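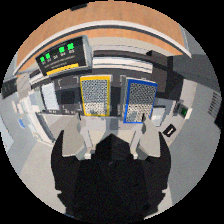
Last changed: November, 9:40 pm

[slowlines] Re: Grenitz to Dorkach, worth a whole day?

From: Rochelle Ostrowski
To: slowlines list
Subject: Re: Grenitz to Dorkach, worth a whole day?

Ataberk Sönmez wrote:

> Hello all,
>
> I've been reading this list for a while and never posted. My father and I
> will be in Grenitz this winter and we have one free day, a Saturday. I
> see there is a branch line up the valley to Dorkach and the old threads
> here mention it a lot, but most of them are arguments about
> the depot and I can't tell from them what the ride is like.
>
> Is it worth giving it the full day? My father walks slowly and doesn't
> like changing trains in a hurry. He worked in a signal box when he was
> young, so he'll look at anything with a lever on it. I'm more of a
> window person. We'd like lunch somewhere warm.
>
> Also: which side do we sit on? Somebody in an old thread said left,
> and then somebody else said left was "a waste of a ticket."
>
> Many thanks,
> Ataberk

Ataberk, welcome, and yes, yes, yes, give it the whole day! I was up there again two weeks ago and I've been looking for an excuse to write about it, so you're going to get more than you asked for.

First your question about sides. The "left" person and the "waste of a ticket" person are both right, and I remember that argument. Going up from Grenitz, the river is on your right for the first half. Then comes the long curve at the sawmill, you cross the bridge, and after that everything good is on the left. The trains are never full in winter. Sit on the right until the bridge, then get up and move. Everyone who rides regularly does this, and the conductors are so used to it that they wait until after the bridge to check tickets. If your father would like to stay put, put him on the left. The river is pretty, but you'll have seen rivers. The upper valley is the part he'll talk about later.

> I can't tell from them what the ride is like.

Slow! I mean that as the highest praise. The line climbs to 970 meters at Dorkach and it takes its time over every one of them. The lower stretch goes right through people's back yards. You'll look down on woodpiles and chicken runs and laundry frozen stiff on the line, and at one house there's a bench set up facing the track where an old couple sat both times I went past (they had blankets, and a dog under the bench). After the second halt the yards stop and you're in beech woods, which in November had dropped nearly all their leaves, so you could see straight through to the water. In summer you can't see a thing through there, and it's one reason I keep telling people to go in the cold months.

Then the bridge, and the engine drops to a crawl. There has been a speed limit on it for as long as I've been riding, and every year somebody on this list predicts it will be lifted. I hope it never is. You get a good long look down into the gorge, and if there's been a hard frost the spray from the weir freezes onto the branches on the downstream side. I've seen it done up like that only once and I made a very undignified noise.

Above the bridge is open pasture, hay barns, snow fences, and the mountain coming around the corner a bit at a time. The barns are the thing I love most. They're dark old timber, each one leaning its own way, and the railroad threads between them so closely that you can read the dates carved over the doors. Bring a notebook if you're a person who writes down dates. I am.

> He worked in a signal box when he was young, so he'll look at anything
> with a lever on it.

Oh, he's going to have a wonderful time. The halfway station still has its lever frame, and it's still in use, because the trains pass each other there. You get a stop long enough to walk the platform, even slowly. The frame is behind a big window at the downhill end. When I was there the signaler saw me peering in, wiped the fog off the glass with her sleeve, and pointed at which lever she was about to pull so I'd know where to look. The wires run along the ground beside the platform on little pulleys and you can hear them sing just before the signal arm drops. Ask your father to tell you what he hears. I stood next to a retired signalman there once and he called every movement with his back turned.

If he's a locomotive man too, keep an eye out for 2185. She's the oldest engine on the branch and she mostly works the morning train up and the last one down. She has a different horn from the others, lower and a little flat, and the kids in the back yards wave harder for her. I can't promise her to you. I've had three trips in a row without her and then got her both ways on the same day.

> We'd like lunch somewhere warm.

Tokgöz. Don't even look at the other place. Tokgöz is the bakery across the square from Dorkach station, it's 200 meters from the platform and flat the whole way, and they have five or six tables in the back beside the oven wall. You order at the counter and they bring it to you. There's a lentil soup with a lot of pepper in it and a cheese pastry as long as your forearm, and on Saturdays they do a walnut cake that sells out early, so ask them to hold two slices when you order the soup. They close the kitchen in mid-afternoon but they'll let you sit on with tea until the train. Your father will be comfortable there. I've spent entire rainy afternoons at the table in the corner with a book and never once felt I was in the way.

After lunch, if he's up for it, there's the little museum in the old goods shed. It's one room. There's a heater in it, and chairs. They've got the original station clock, a wall of enamel signs, a handcar you can sit on, and a ledger from the winter the line was snowed shut, where the stationmaster wrote a line every day about who had walked up from the valley with what. Flour, lamp oil, a letter for the schoolteacher. I could have read the whole thing. It's 300 pages and they only let you turn them with the museum person standing there, so I read as many as I thought I could get away with. If you can make out the old handwriting at all, start in the middle. The beginning is mostly freight.

The window person in you should save a bit of daylight for the footpath behind the shed. It goes up to a fence with a view back down the line. You don't need to go far, and you can leave your father with the ledger. From the fence you see the train coming up for quite a while before you hear it, first the lamp and then the whole string of cars bending around the pasture.

A few practical things.

Buy the day ticket at the Grenitz window and ask for "there and back, same day." The machine on the platform will sell you two singles and they cost more. The window opens shortly before the first train and there's one person serving, so don't cut it close.

Take the second train up instead of the first. The first is lovely, but in winter you'd do the lower half in the dark, and you'd get to Dorkach before Tokgöz has the soup on.

The heating in the cars is either off or tropical. Layers! The warmest seats are the ones over the cabinet in the middle of each car. You can tell which they are by where the regulars sit.

There's no step-free boarding at Grenitz, but the conductor will bring out a wooden step if you ask, and at Dorkach the platform was raised a while ago, so getting off is easy.

Carry a flashlight for the way home. The square at Dorkach is lit, but the end of the platform where the last car stops isn't. I have a little Briteck clip-on thing that lives on my coat zipper all winter and it's been perfectly fine. Anything will do.

Going down, do the seats in reverse: right-hand side to the bridge, and then the left if there's any light on the river. If there isn't, stay where you are and look at the kitchen windows going by. Suppertime on the lower stretch is one of my favorite things on any railroad anywhere. You see people stirring pots, a kid doing homework under a lamp, and one house where somebody always seems to be practicing the accordion, though of course you can't hear it over the train.

To everybody else who has read this far: I know the depot thread is still open and I'm staying out of it. But does anyone have the winter times for the halfway crossing? I have last year's on the back of an envelope and I'd like to give Ataberk the right ones. I also still want to know what happened to the green bench cars. I was told they'd gone for repainting, and I was told that with a great deal of confidence, by a man who then got off at the wrong stop.

Ataberk, please write to the list afterward and tell us what your father made of the levers. And whether you got 2185!

Rochelle

_______________________________________________
slowlines mailing list
To leave the list, send a message with the word "leave" in the subject line.
Previous message: Grenitz to Dorkach, worth a whole day?
Messages sorted by: thread, subject, author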